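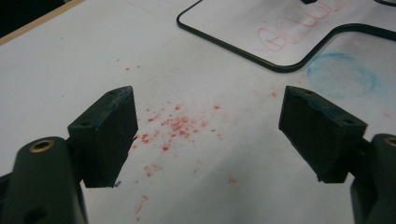
Table Assistant, Craft Supplies (part-time)
Jolteta, Bromdale
Reports to: Mei-kuen Chung, workroom manager
Start: February

Jolteta takes in used and surplus craft supplies from schools, after-school programs and households, sorts them at the table, and sends them back out as boxed kits. We are hiring a part-time table assistant for the Bromdale workroom. It is a sitting and standing job done almost entirely with the hands, at white-topped tables, with other people working nearby.

Last year the workroom sent out 3070 kits. Most went to elementary classrooms. The rest were bought by families through the front counter, which is open on Saturday and is staffed separately from this job.

What you will do

Most of the day is sorting. Supplies come to us mixed, usually in whatever the school had on hand when it cleaned out a closet. You will tip a tray out on the table, pull out anything broken past use, and sort the rest by type and then by color. Crayons, sidewalk chalk, pencils, erasers and scissors each have their own bins. Short crayons are kept if they are longer than the first joint of your thumb. Shorter than that, they go in the melting tub.

You will also wipe the tables. Chalk and wax get onto everything in this room, and a white top shows it. We wipe down between trays, and the blues and reds take more rubbing than the rest. Cloths and a mild soap are on the shelf by the sink. Please do not use the scouring pads on the tables. Somebody did that to the table nearest the door and it has picked up dirt ever since.

In the afternoon the work changes over to packing. Each kit has a printed card listing what goes in it. You fill the box from the bins in the order on the card, initial the card, and slide it in on top before closing the lid. A second person opens every tenth box and checks it. If something is missing, the last ten boxes get opened again. This happens to all of us and is not a disciplinary matter.

Other regular tasks:

Testing markers on scrap paper and throwing out the dry ones
Sharpening colored pencils (there is an electric sharpener, and a hand one for the fat pencils)
Peeling torn wrappers off crayons
Sweeping under the tables before lunch and before closing
Breaking down cardboard and taking it out to the blue cage
Writing up the bin count on the last working day of the month

Who we are looking for

You do not need experience. People have come to us from bakeries, libraries and mail rooms, and one of our current assistants had not worked outside the home in many years. We do need someone who can:

Tell colors apart reliably, including close ones such as navy and black
Work steadily at a repetitive task and stop when something looks wrong
Lift a full bin onto a table, or ask for a hand with it
Read a packing card in English
Get to Bromdale on time for a morning start

If you have trouble with the color part but the rest suits you, write to us anyway. The packing table may be a better fit and we can arrange the day around that.

The workroom is dusty on chalk days. We have an air filter running and masks are free to take, but if chalk dust bothers your breathing you should know this before applying. There is background noise from the sharpener and the tape dispensers. The radio is off until lunch.

Hours and pay

The job is three days a week, normally with the same days each week once we have agreed on them. The day starts at 8:30 a.m. and ends at 2:30 p.m., with a paid half-hour for lunch. Pay is $275 a week during the training period and is reviewed when training ends. Pay day is every other week by direct deposit.

Training lasts two weeks. You will sit beside Yen-ting Kan, who has sorted at Jolteta longer than anyone, and then move to your own place at the table. There is no test at the end — Mei-kuen will sit down with you and go over how it went, and you can say how it went from your side too.

We supply aprons and gloves. Wear clothes you do not mind getting wax on, and closed shoes. Wax comes out of cotton with an iron and brown paper, but oil pastel mostly does not.

The building

Our workroom is on the ground floor of the old Holmgren building, in the back half. The entrance is on the parking lot side and has no step. There is one restroom on our floor, and it is accessible. The kitchen upstairs is shared with the other tenants and can be reached only by the stairs, so we keep a small refrigerator, a kettle and a microwave downstairs.

Table height can be changed on most of the tables. Tell us what works for you and we will set it before your first day. Stools and chairs with backs are both available. Bus riders should get off at the stop past the post office, since the one before it leaves you on the wrong side of the tracks.

How to apply

Send a short letter or email telling us:

Your name and how to reach you
Which days you can work
Any work, paid or unpaid, that you have done with your hands
Anything we should set up for you ahead of a visit

A resume is fine but we do not require one. You can also pick up a paper form at the front counter on Saturday and leave it there. Ask for Sze-wing Fang.

We will invite people in for a one-hour visit. Part of it is talking and part of it is sitting at the table and sorting a mixed tray, so that you can see whether you would want to do this for most of a day. The visit is paid at the training rate. You may bring someone with you.

Everyone who applies will get an answer, by phone if you leave a number and do not use email. We hope to have the place filled before the spring closet clean-outs begin, when the trays start stacking up in the hallway.

Questions about the work itself go to Mei-kuen Chung. Questions about pay or paperwork go to Ingrid Sorensen in the office, mornings only.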